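Kundham 玩具借阅室安全检查表（含检查意见）
适用范围：借阅大厅、清洗间、维修台、库房及全部在借、在架玩具
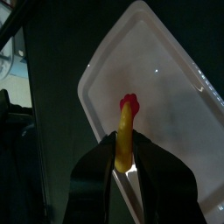
不合格的玩具修好以后，什么时候可以重新上架？
修复件须在维修台静置过夜，由未参与维修的人按本表第三部分重新检查，并在维修卡背面签字，次日开放前上架。

检查日期：2025年11月29日，星期六
检查人：Marlene Friesen
复核人：Otis Crenshaw
地点：Tarthorpe 馆区一层
上次全面检查：5月
登记在册藏品：3,139件
结果代号：合格；整改（可继续使用，限期处理）；停用（立即撤下）；未查（写明原因）；不适用

填表说明
每一项必须填结果。意见栏可以空，但结果为“整改”“停用”或“未查”时不得空。同一类藏品中有一件停用的，意见栏写编号，不写“个别”“少量”。铅笔填写无效。更正时划单线，旁边签名，不得涂改。
本表所称“小零件”，以馆内小零件量筒为准，在不施加压力的情况下任意方向能完全放入者即是。
本表所称“低龄架”，指绿色标签的货架，供三岁以下使用者借阅。

第一部分 场地与通道

1.1 主入口门扇可完全打开，闭门器动作平稳，无夹手缝隙。
结果：合格
意见：闭门器末段速度比五月时略快，尚在可接受范围。下次保养时请调慢半圈。

1.2 疏散通道无占用，地面标线清楚。
结果：整改
意见：归还柜台后侧堆放折叠推车，通道净宽被占去一部分。推车当场移至库房外墙。标线在柜台转角处磨损，需重贴。

1.3 出口指示灯常亮，断电后能转为电池供电。
结果：合格
意见：逐个按下测试按钮，均点亮。清洗间门上的一盏亮度偏低，电池列入更换清单。

1.4 灭火器在位、压力正常、铅封完整、前方无遮挡。
结果：整改
意见：库房灭火器压力正常，挂钩高度合适，前方放了一个回收纸箱。纸箱已移走。建议在地面贴禁放标线，同样的意见上次也写过，未见落实。

1.5 地面无翘边、积水、破损。
结果：整改
意见：试玩区拼接地垫有相邻两块边缘翘起，脚尖可以勾住。已对调到靠墙位置作临时处理，仍须更换。不接受用胶带压边。

1.6 插座防护盖齐全，低处电线有固定。
结果：合格
意见：登记台下方理线槽卡扣松，已按回。

1.7 窗户限位器有效，窗帘拉绳收短或已装固定器。
结果：停用
意见：北侧窗的百叶帘拉绳固定器脱落，绳环垂至儿童可及高度。百叶帘已全部收起，绳环剪开并绕在高处挂钩上。更换为无绳型之前不得放下。
复核补充（Crenshaw）：剪开绳环后两端仍偏长，已再次缩短。

1.8 卫生间门可从外侧紧急开启。
结果：合格
意见：开启用的专用扳片应挂在登记台抽屉内侧，检查时放在笔筒里。已归位。

第二部分 货架与存放

2.1 货架与墙体固定点齐全，摇动无明显位移。
结果：整改
意见：MacDonald 货架一组，上部固定件螺丝松动，徒手可旋转。已拧紧。墙内膨胀管状况不明，需拆下一处查看。拆看之前该组最上层清空。

2.2 层板无下弯、开裂，承重标签可读。
结果：合格
意见：木质拼图所在层板略有下弯，与上次记录一致，没有继续发展。承重标签褪色但可读。

2.3 重物放在下层，车类玩具有挡条或轮挡。
结果：整改
意见：骑乘类推车放置正确。上层发现一套铸铁过家家炊具，应在底层。已移。请在藏品卡上加印“底层”字样，只靠上架人员记忆不够。

2.4 低龄架上没有混入其他年龄段藏品。
结果：停用
意见：低龄架查出错放藏品4件，均附可拆小零件，已撤回登记台核对标签。其中一件卡片标签为绿色，盒体标签为蓝色，属于贴签错误，其余为归还时放错架。错放件的编号见附页，处理完毕前不得出借。
复核补充（Crenshaw）：贴签错误那一件应追查同批次贴签记录，不应只改一张标签。

2.5 包装盒、收纳袋完好，塑料袋有透气孔。
结果：整改
意见：部分替换收纳袋没有透气孔，来自散装采购。全部改用网袋。已装入无孔塑料袋的，本周内换完。

2.6 带盖玩具箱有缓降铰链，箱盖停留在任意角度不下落。
结果：停用
意见：试玩区大箱右侧铰链失效，盖子在半开位置以下自行落下。箱盖已拆下单独存放，箱体可以无盖使用。不得在换好铰链之前装回。

2.7 库房温湿度记录连续，无霉味、无渗水痕迹。
结果：合格
意见：记录本有一处漏填，对应闭馆日。闭馆日也应由值班人抄表。

2.8 梯凳防滑脚垫完整，使用后收起上锁。
结果：合格
意见：无。

第三部分 藏品逐类检查

本部分按类别抽样，低龄架全数检查。抽样由检查人现场指定，不接受事先摆好的样品。检查次序为先看、再摸、再拉、最后通电。

3.1 软橡胶、乳胶及软塑料发声玩具（含橡胶鸡、捏响动物、浴室玩具）
检查要点：
表面无发黏、粉化、龟裂；
弯折颈部、腿部等细长部位，折痕处无裂口；
发声片固定牢靠，从外侧挤压、拉扯时不外露；
孔口无异物、无黑色霉斑；
涂层不掉色，湿白布擦拭后布面干净；
形状细长、端部圆钝的，加做咽部试验规检查。
结果：整改
意见：发声片的检查以前只做挤压，不做拉扯，方法不完整。已在现场重做一遍。浴室玩具中有带底孔的，内部无法目视，按规定不应入藏。已下架，建议注销。今后采购只收无孔或可拆开清洗的款式。软橡胶类不得与硬质聚苯乙烯盒件贴合存放，长期接触处会互相粘连，请用纸袋隔开。
复核补充（Crenshaw）：同意注销。橡胶件如有发黏，直接停用，不再尝试撒粉处理。撒粉只遮盖手感，材料的老化照样进行。

3.2 毛绒及布制玩具
检查要点：
接缝以两手拇指、食指平稳拉开，不露填充物；
眼、鼻、纽扣等硬质附件拉扯不松；
拉链头不可拆，内胆完整；
挂绳长度合规，没有能形成绳环的松脱线；
洗涤标签在位。
结果：整改
意见：手偶类内侧接缝普遍起毛，拉力检查仍通过。一件毛绒动物的鼻部附件可转动，已送维修台，改为绣线。维修人员须注意，绣线结头要埋入布层内侧。布书的响纸层有破口的一律停用，不补。

3.3 木制玩具
检查要点：
无毛刺、裂纹、松动木销；
漆面无起皮；
轮轴拉扯不脱出；
拼图抓手钮固定牢。
结果：整改
意见：Valach 积木火车套装中，连接磁铁的压盖有松动。该套装全部连接件已逐个用指甲沿边缘检查，松动件取出。磁铁脱落属于最高风险类别，凡发现压盖可动，整件报废，不得用胶水固定后再借。剩余部件齐套后可以继续借阅，藏品卡上改部件数。
复核补充（Crenshaw）：取出的磁铁件请放入带锁铁盒，不要放在维修台敞口盘里。检查结束时仍在敞口盘里，已由我收走。

3.4 硬塑料玩具与拼插件
检查要点：
无断口、尖角；
按压中空外壳，不裂、不内陷；
吸盘、轮胎等附件不脱落；
透明件无发白应力纹。
结果：合格
意见：厨房玩具透明门板有轻微应力纹，位置在铰链旁，尚未贯通。藏品卡注明“每次归还必看铰链”。

3.5 电池及带电玩具
检查要点：
电池仓须用工具打开，螺丝齐全且不脱落；
触点无漏液痕迹；
纽扣电池仓为双重锁定；
通电后外壳没有异常发热；
音量在贴耳使用时可以接受。
结果：停用
意见：停用藏品2件。一件为发光音乐书，纽扣电池仓螺丝滑牙，盖板可用指甲撬开。另一件为遥控小车，电池仓内有漏液结晶，清理后触点已腐蚀。两件均取出电池，贴红色标签，移至隔离架。归还流程中要求“晃一晃、听一听”的做法查不出电池仓问题，登记台应配小号十字螺丝刀，归还时逐件试盖板。
复核补充（Crenshaw）：音乐书不修，直接报废。遥控小车可由供应方更换触点，费用超过重置价一半即放弃。

3.6 骑乘、推拉及户外玩具
检查要点：
车架焊缝、折叠锁止无异常；
把手套不脱，端部封口齐全；
链条、齿轮有护罩；
绳带长度合规；
附带头盔无裂纹、在使用年限以内。
结果：整改
意见：三轮车一侧把手端封脱落，管口外露，已塞入备件并拧紧压片。头盔内衬标签大多磨掉，生产年份无法确认。无法确认年份的头盔不得出借，请在登记系统中把头盔与车辆拆成两条记录，避免车辆跟着停用。

3.7 绘画、黏土、实验套装
检查要点：
消耗品在保质期以内，封口完整；
试剂类单独上锁；
剪刀为圆头；
使用说明随盒。
结果：合格
意见：一盒水彩缺说明书，已补印。实验套装保持只借给成年持卡人的做法。

3.8 棋牌、桌游及多部件套装
检查要点：
部件与清单相符；
年龄标签与最小部件一致；
骰子、筹码等小零件装在可封闭的内袋里。
结果：整改
意见：内袋拉链失效的套装集中在同一层，大约9套，品种以磁性棋为主。换袋时顺便核对磁性棋子的底片，底片松动的按3.3条处理。

3.9 气球、弹珠、水晶泥、吸水珠
检查要点：不入藏，不作赠品，不出现在试玩区。
结果：合格
意见：登记台抽屉内有一包未拆封气球，据称为活动剩余。已要求带离。

第四部分 清洗与消毒

4.1 脏件与净件分开，流向单一，不交叉。
结果：整改
意见：清洗间脏件筐与晾干架之间没有隔断，仅靠地面胶带区分。胶带颜色与大厅标线相同，容易混淆。先更换颜色，后续加装挡板。

4.2 洗涤剂、消毒剂有原标签，配比表张贴于水槽上方。
结果：合格
意见：配比表为旧版，数值与现行用品说明一致，版号需更新。

4.3 化学品柜上锁，钥匙不留在锁孔。
结果：停用
意见：检查时钥匙插在锁孔内。已取下交值班人。柜门在钥匙登记簿启用之前保持锁闭，取用须由值班人开柜。

4.4 消毒后用清水冲净并彻底晾干，不封袋存放湿件。
结果：合格
意见：抽查已封袋的塑料件，袋内无水珠。软橡胶类的孔口和折缝须朝下晾，这一条应写入张贴的流程单，目前只写在培训材料里。

4.5 不可水洗藏品有替代清洁方法，并留有记录。
结果：整改
意见：木制品用拧干的布擦拭，记录齐全。带电玩具的擦拭记录只有日期，没有操作人。请补齐签名栏，旧记录不得事后代签。

4.6 洗衣机、烘干机滤网清理，排气管无堵塞。
结果：合格
意见：滤网干净。排气管在机器背后有一处弯折，气流尚可，推机器复位时注意不要再压。

4.7 清洗间地漏通畅，水温控制阀有效。
结果：合格
意见：无。

4.8 传染病报告后的隔离程序明确。
结果：合格
意见：程序单完整。隔离筐的盖子应与筐体同色，目前混用。

第五部分 借还流程与记录

5.1 借出前检查签字完整。
结果：整改
意见：抽查借阅卡，高峰时段的签字由同一人连续补写，笔迹与墨色相同。借出前检查必须在交付时完成，时间来不及就减少同时办理的窗口，不可先借后签。

5.2 归还检查在借阅人离开之前完成。
结果：未查
意见：检查时段没有归还。下次检查安排在开放时间内。

5.3 年龄提示、缺件提示、使用说明随藏品交付。
结果：合格
意见：提示卡字号偏小。

5.4 召回信息有人跟踪，有处理记录。
结果：整改
意见：召回信息每月查阅，有打印件。缺少与藏品编号的对应结果，看不出查过之后有没有命中。请在每份打印件首页写明“命中编号”或“无命中”，并签名。

5.5 事故及险情登记簿在位，内容完整。
结果：合格
意见：上次检查以来登记的均为轻微夹手，涉及大箱盖。该登记与2.6条为同一部件，登记后没有转交维修台。登记簿应增加“转交”一栏。
复核补充（Crenshaw）：结果由“合格”改为“整改”。登记了但没有转交，不能算完整。

5.6 捐赠品入藏前隔离检查，来源可追。
结果：合格
意见：无年龄标识、无生产信息的捐赠品已按规定退回或报废。自制毛绒不入藏，这一条执行得较好。

5.7 急救箱用品齐全、在有效期以内。
结果：整改
意见：创可贴过期，已更换。箱内清单与实物不符，清单重写。

第六部分 检查工具核对

6.1 小零件量筒无变形、无裂纹。
结果：合格
意见：登记台与维修台各有一个，维修台的一个内壁有胶渍，已清除。

6.2 咽部试验规、球形试验规齐全。
结果：合格
意见：存放袋破损，换硬盒。

6.3 拉力计在校准期以内。
结果：整改
意见：校准标签日期被磨掉，查采购记录可以确认仍在期内。请重新贴签，并加透明保护膜。拉力计读数前先归零，现场发现零点有偏移，复位后重新做了3.2条附件的拉力检查，结论不变。

6.4 隔离架有锁，红色标签足够。
结果：合格
意见：隔离架上有一件没有标签的摇铃，无法说明停用原因，按停用处理，查藏品卡后再定。

整改汇总

立即完成，检查结束前已确认：
1.2 推车移位
1.4 灭火器前方清空
1.7 百叶帘收起并断开绳环
2.4 错放件撤下
2.6 大箱盖拆除
3.5 带电停用件取出电池并隔离
4.3 化学品柜上锁

下一个开放日之前完成：
1.5 更换翘边地垫
2.1 货架最上层保持清空，拆看固定点
3.3 连接磁铁件复查记录归档
3.6 头盔与车辆分开登记
5.1 借出签字改为交付时当场完成
5.5 登记簿增加“转交”栏

两周内完成：
2.3 藏品卡加印“底层”
3.1 底孔浴室玩具注销，软橡胶件改用纸袋分隔
3.8 更换失效内袋
4.1 更换区分胶带，提出挡板方案
4.4 流程单补写晾干方向
5.4 召回打印件补写命中情况
6.3 拉力计重新贴签

随下次采购处理：
1.3 指示灯电池
1.7 无绳窗帘
2.5 网袋
2.6 缓降铰链，左右同时更换
5.3 提示卡重新排版

检查人总评
场地部分的问题多为物品占位，当场可以解决，但灭火器前方占用属于重复项。藏品部分的主要风险在磁铁压盖和纽扣电池仓，两者都不能靠外观判断，必须动手试。清洗间现有流程可用，隔断不足。记录部分的签字和转交两项需要管理人员到场督促，光改表格解决不了。

复核人意见
同意总评。5.5条结果已更改，见该条。另有一点：维修卡目前正面记故障、背面记复核，装进透明套之后背面不可见，上架人员等于看不到复核签字。请把复核栏移到正面，旧卡用完即止。停用件的照片与编号一并存档，报废前由两人核对编号，剪断或拆散后再投入废物箱，避免有人捡回。

下次检查：明年5月，仍由未参与日常维修的人员担任检查人。百叶帘、大箱盖、货架固定点三项提前单独复查，复查结果写在本表附页，不另开新表。

检查人签字：Marlene Friesen
复核人签字：Otis Crenshaw
附页：错放件编号；停用件编号；藏品卡更正记录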